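4.2 Fitting the floor panel

Before you begin, check that the base of the Standska enclosure is level and that all packing film has been removed. The panel is 600 mm wide and should be lifted by two persons.

1. Lay the panel face up on the base, with the plain edge towards the back wall.
2. Slide the panel back until it meets the rear rail. Leave a gap of 2 mm at each side.
3. Insert the 14 panel clips supplied in bag C and press each one down by hand.
4. Wipe the surface with a damp cloth and allow it to dry for 20 minutes before placing anything on it.

Note: Clips from the earlier Govel range are shorter and must not be used with this panel.

CAUTION: Do not stand or kneel on the panel – it is not designed to carry a person's weight.

If the panel rocks after fitting, remove the clips, adjust the feet as described in section 3.5 and repeat steps 2 and 3. Replacement panels may be ordered from the Wikstead parts office.

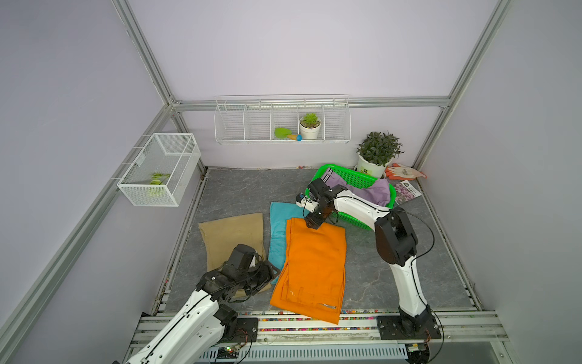 Figure 9. Grey veined floor panel with lavender walls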